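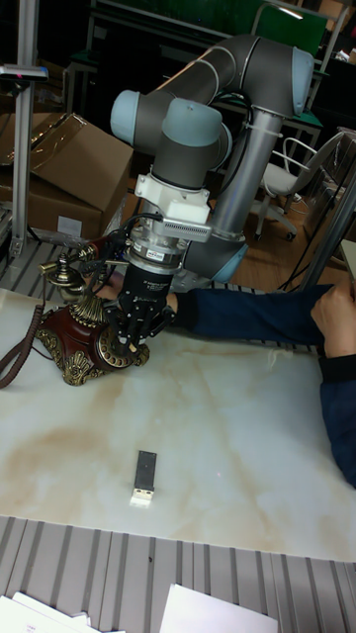 Teléfono de estilo antiguo, con disco dorado y auricular sobre la horquilla.

Vuelven los teléfonos de disco a Lorberg. La tienda Kekico abre en septiembre una muestra con 38 aparatos de sobremesa, casi todos de estilo antiguo, prestados por coleccionistas de la zona. Entrada, 2 euros. Gratis para menores de 13.

Horario de tarde, desde las cinco. El local es pequeño asi que mejor no venir en grupo grande.

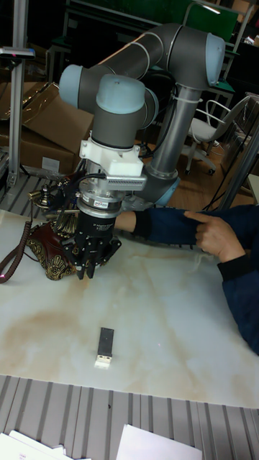

La muestra se reparte en dos salas y la primera es para los modelos ornamentados, los que más se piden según la tienda. Base marrón rojiza oscura, volutas doradas en la esquina, cordón rizado colgando a un lado: ese es el estilo que manda. La segunda sala, más sobria, baquelita negra y poco más.

Habrá también taller de limpieza de discos y cordones, a cargo de Zastix, con unas 93 plazas en todo el mes. Inscripción en el mostrador, no por telefono. Los aparatos no se venden, aunque Arsenault tendrá un puesto de recambios en la entrada.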